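Hand-held gripper recording at Istow

Hand-held gripper recording is a form of paid work in which a person carries out everyday tasks while holding a pair of mechanical grippers. It was taken up by Istow, a home-cleaning firm, as part of a program called Calia, which prepares automatic machines for tidying and sorting jobs. The program is run with Grunik, a software company that checks the recordings and pays for accepted ones.

Background

Istow began as a cleaning agency with a central office in the Lodhi building. Its first attempt at automation was a scheduling system, which replaced the phone desk. Calia followed in June of the next year. Cleaners were offered recording shifts in place of some of their regular rounds, at the same hourly rate. Sign-up was open to all staff, and 591 people had completed the training by the end of the first year.

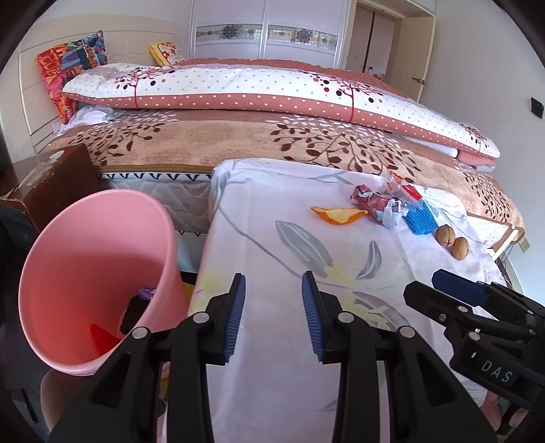

Recording shifts differ from cleaning rounds in pace and in how the work is judged. A cleaning round ends when the home is clean, while a recording shift is measured by the number of usable takes. Many takes deal with clearing tables, and the items are ordinary household leftovers. A strip of orange peel, a crumpled snack wrapper and a couple of walnuts on a flowered cloth are typical, as each calls for a different grip. Peel bends under pressure, and whole walnuts tend to roll if the jaws close off center. Workers are told to approach slowly and to open the jaws fully before each pick.

Working conditions

A standard shift has 20 takes per block, with a break of at least 3 minutes between blocks. The breaks were added after workers reported sore wrists and thumbs. Some staff prefer the shifts to cleaning, mainly for the lighter lifting and the lack of chemicals. Others find them dull - the same table may be cleared and laid out again many times in a morning.

Pay has been the main point of dispute. Rejected takes were at first unpaid, and workers objected that the reasons for rejection were not given. Grunik now returns a short note with each rejected take, and Istow pays for all time on shift. The revised terms took effect on 27th July.

Effects on jobs

Istow has not cut cleaning posts as a result of Calia, but it has left some vacant. Two new roles were created, shift lead and take reviewer, and both were filled by former cleaners. Reviewers work from the Lodhi office and look through up to 4,000 takes a month.

Staff representatives have asked for a written guarantee that people who record will be first in line for training on the finished machines. Istow has agreed to this for shift leads only - talks on the remaining staff are still open.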